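Keep the task description out of the controller

Most of the arguments I have with Casimiro Campos are about where a task should live. He would put it in the controller, next to the gains and the joint limits. I would put it in a plain file that anyone can open. We have 157 task files at Grikmont now, and I think they make my case. 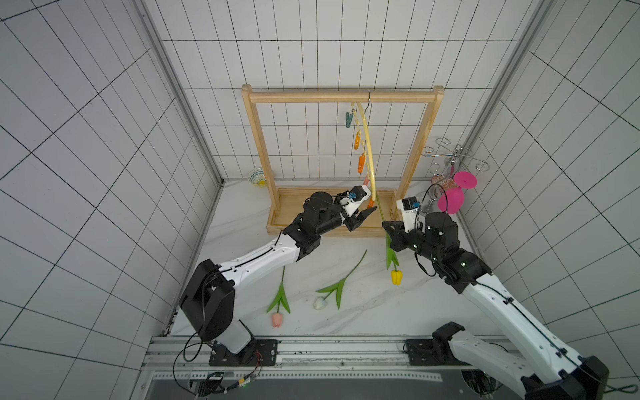

Grikmont | Motion Software Team

Hanging tulips from clothes pegs sounds like one job. In software it is several: find a stem, choose a grip, open a peg, bring the two together. When those steps sit inside the control loop, a change of flower means a change to code that also keeps two arms from hitting each other. I don't want to touch that code on account of a flower.

Liltix, our planner, reads the task file and asks the controller for poses and forces. The controller knows nothing about pegs. Casimiro's objection is delay, and he is right that the extra layer costs us something. In October we went through 2,234 logged runs and found some 700 with a pause he could point to. Most came from slow perception, which would be slow wherever the task was kept.

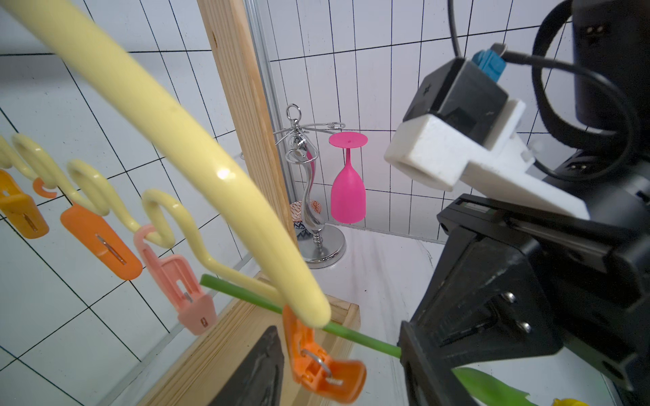 Can the planner and the controller run on the same computer?
They can, as long as the control loop has its own reserved core and never waits for the planner.

Cyprian Kaczmarczyk wants a middle way, with short reflexes in the controller and everything else outside. I could live with that if the list of reflexes stays short and each one has a test.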